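Eteck is looking for a control panel technician to join the workshop at Dririseo. The post is full time and permanent. You would work on the floor-standing and wall-mounted control panels that we wire, check and look after for customers in water treatment, food packing and building services.

We had a good response to the last advert in March and filled one of the two posts. This is the second one. If you applied then and were not taken on, you are welcome to apply again, and you can reuse your old letter if nothing much has changed.

## The job

Most of your time would be spent at the panels. You would fit door components, wire them back to the terminals, check the finished work against the drawing and put right whatever does not match. You would also take a turn on functional checks, which means working through each lamp, button and selector on the door and writing down what it does.

The work includes:

- reading schematic and layout drawings, and marking them up when something has changed
- drilling and fitting doors for lamps, push buttons, meters, buzzers and selector switches
- wiring between door and back plate, with ferrules and numbering to the workshop standard
- continuity and insulation checks before any supply is connected
- functional checks with the supply on, under the supervision of an authorised person until you are authorised yourself
- checking labels, including customer labels in languages other than English
- filling in the test sheet and signing it
- going out to site now and then to help with commissioning or to look at a fault

You would report to Zhiqiang Liang, who runs the test area and signs off every panel before it goes to packing. He will also be on the interview panel.

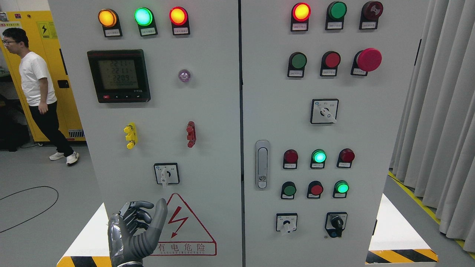 The workshop runs one shift, from half past seven until four, with an hour's notice if we need anyone to stay on. Overtime is paid at time and a half and you can say no to it. There is no night work. Site visits are mostly day trips, and when they are not we book the room and pay for the evening meal.

You would start in the wiring bays and move across to the test area once you know how we do things. For some people that has taken a few weeks and for others most of a year. We don't mind which, as long as the wiring is tidy and the sheets are filled in properly. Please be ready for some repetition. A batch of panels for one customer can look very much alike from the outside and still have small differences inside, and those differences are where the mistakes get made.

## What a functional check involves

Applicants from general electrical work often ask what the test side is like, so it is worth setting out.

Each job has a folder with the drawing, the parts list and a blank test sheet. You start by reading the door against the layout drawing with the supply off. You are looking for a component in the wrong place, a missing label, a button of the wrong colour or a switch that has been fitted a quarter turn out. Then you open up and look at the wiring, pull-test a sample of the terminals and do the dead tests.
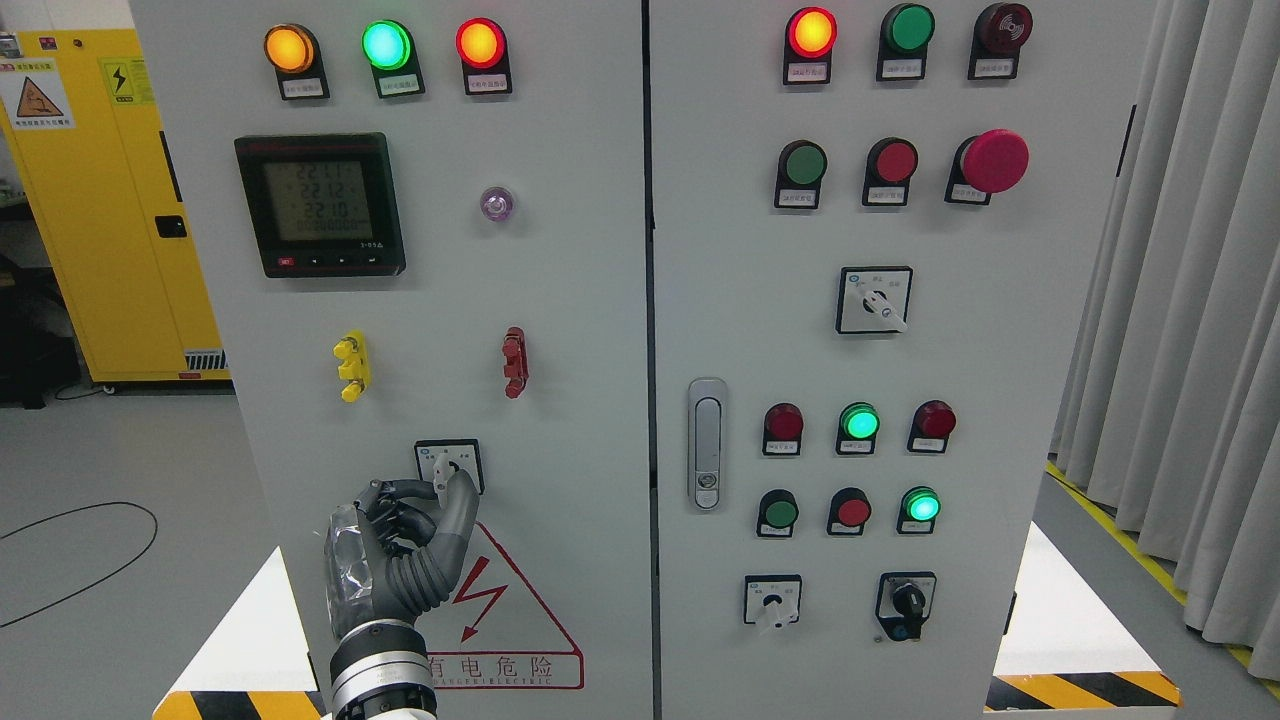
Live checks are done in the order printed on the sheet, and you don't jump ahead. The incoming supply is looked at first and the readings are written down as shown, to the decimal place. Lamps come next. After that you go through the controls, one operation at a time, and record the state of the lamps after each. On a pair of doors like these, the selector with the white lever on the left-hand door is one item on the sheet and the selector on the right-hand door is another, and the red mushroom-head emergency stop has a section to itself. You also read every printed label as you go, down to the warning triangle with the red lightning bolt.

If something is wrong, you stop and write it down before touching it. We are strict about this. A fault that has been put right without a note is no use to the person who built the panel, and the same fault will be in the next one. Small faults go back to the bay with a card. Bigger ones are talked through at the bench with whoever did the drawing.

The test sheet is a paper form. You will need handwriting that other people can read.

## What we are looking for

You will need:

- a recognised electrical qualification at level 3, or a level 2 with solid workshop experience behind it
- experience of wiring from drawings in a workshop, on site or in maintenance
- good colour vision (we arrange a test, at our cost, before the start date)
- steady, tidy hand work
- the habit of isolating, locking off and proving dead every time
- a willingness to be checked by other people, and to check them

It would help if you also had:

- some time spent on motor control or pumping panels
- experience of finding faults on other makers' equipment
- a full driving licence
- some reading knowledge of Chinese

The last item is not a condition. Part of our work comes through Ye, and the door labels on those panels may be in Chinese or in both languages. We have a printed sheet of the usual terms pinned up in the test area, and Zhiqiang will go through it with you. Most of the team have picked up the common ones.

You do not need to have used our drawing software. Technicians mark up on paper, and the office makes the changes.

## Safety and authorisation

Nobody works on a live panel at Eteck without written authorisation. You would have a named authorised person beside you for live checks until you have been through the in-house assessment, which is part practical and part questions across the table. You can ask to take it when you feel ready, and you can take it again if it does not go well.

The test area has its own rules. No phones in hand, no food or drink, no rings or metal watch straps. Doors are closed and latched before the supply goes on, unless the sheet says otherwise. If the buzzer on a panel is going, it is dealt with before anyone carries on talking. Anyone can stop a test, including the newest person in the room, and nobody will argue about it until afterwards.

We supply overalls, safety shoes, insulated gloves and eye protection. Shoes are replaced when they wear out.
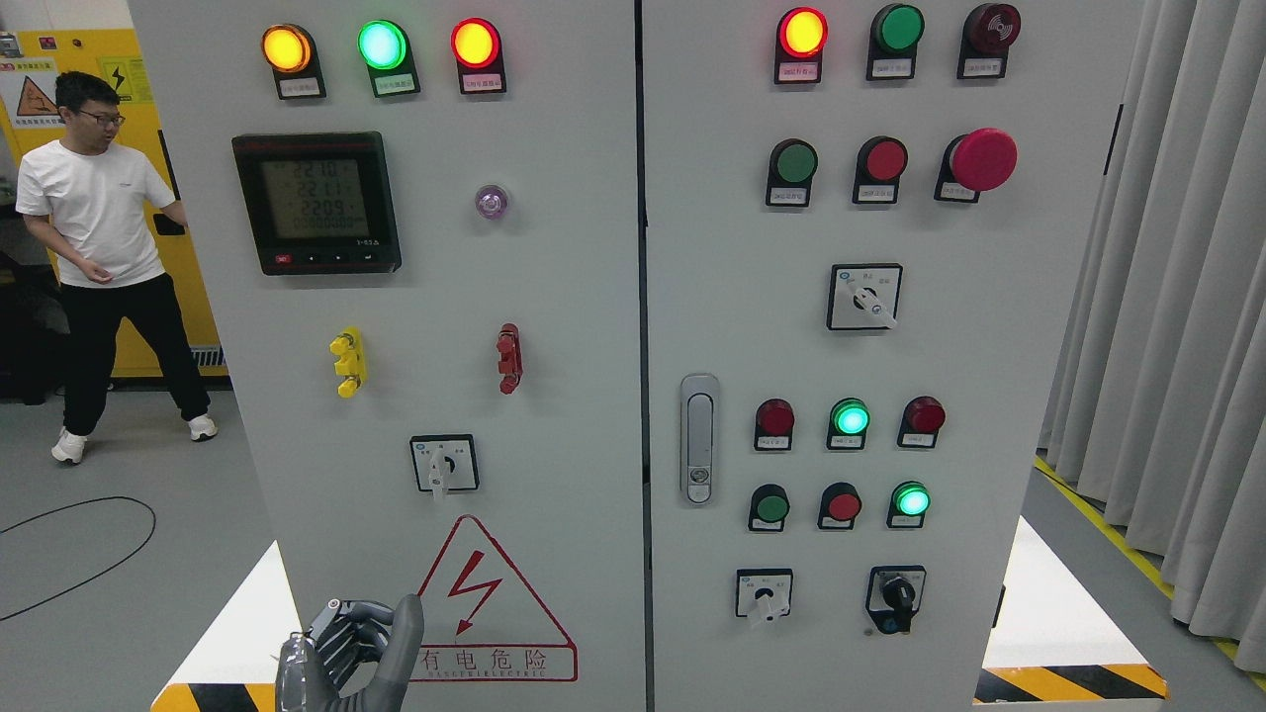

*Page last changed: 2nd June*

## Pay and terms

Pay is on our technician grade, with the starting point set by your qualifications and experience. The full scale is in the applicant pack. You move up one point when you are authorised for live checks.

You would also get:

- 20 days' holiday a year plus bank holidays
- a tool allowance of £300 in your first year
- up to £300 towards moving costs, if you need to move to take the job
- workplace pension from the first month
- paid time off for college or assessment days
- free parking, and a covered rack for bicycles

Current staff who put forward someone we take on receive £200 once that person has passed probation. Please put the name of the person who told you about the job on your form, so that we can pay the right one.

Probation is six months. You will sit down with Zhiqiang halfway through and again at the end, and he will tell you plainly how it is going. If there is something you are finding difficult, please say so before then.

We are open to shorter hours. One of our wiring staff works four days and another finishes early for the school run. The test area is harder to arrange around part-time hours, but we have done it before and can talk about it.

## The workplace

The workshop is on the ground floor with level access from the car park. Wiring bays have height-adjustable benches. Panels are moved on trolleys or with the hoist, and you will be shown how to use both. You will be standing for a fair part of the day, and some components sit low on the door, so there is some bending and kneeling. Tell us if any of this is a problem and we will look at what can be changed.

There is a canteen with a fridge, two microwaves and a sink. The nearest shop is a ten-minute walk.

The bus from the town centre stops at the end of the road, though the first one is a bit tight for a half past seven start. Several people share lifts. 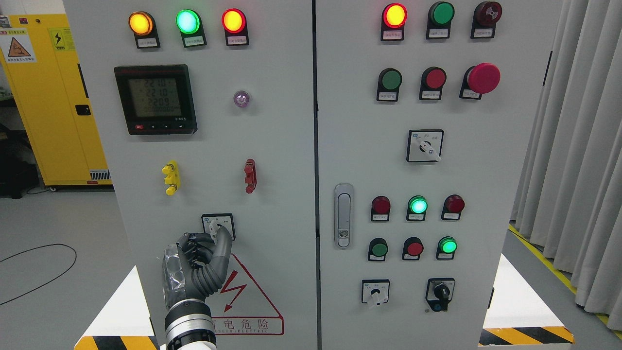

*Indicator lamps, meter and selector switch on the left-hand door, with the push buttons and emergency stop on the right.*

## How to apply

Ask the office for the applicant pack, or pick one up from reception. Fill in the form and send it back with a letter of no more than two pages. In the letter, please tell us about a fault you found and how you went about finding it. It can be a small one. We read this part first.

Please don't send certificates at this stage. Bring them to the interview if you are invited.

The interview is in two parts. The first is a conversation with Zhiqiang and someone from the office, lasting under an hour. The second is at the bench. You will be given a short drawing, a small door and a box of parts, and asked to fit and wire it, then to check a panel wired by someone else and write down what you find. Tools are provided, but you can bring your own side cutters and strippers if you prefer them. Nothing in the practical is live.

If you would like to see the workshop before applying, ring and ask. Visits are best after three, when the bays are being cleared down. You will need flat, closed shoes.

Applications are looked at as they come in, and the advert will be taken down when the post is filled. We reply to everyone. Agencies, please note that Pirovov handles all our temporary cover and we are not adding to the list at present.

**Contact:** Zhiqiang Liang, Test Area, Eteck, Dririseo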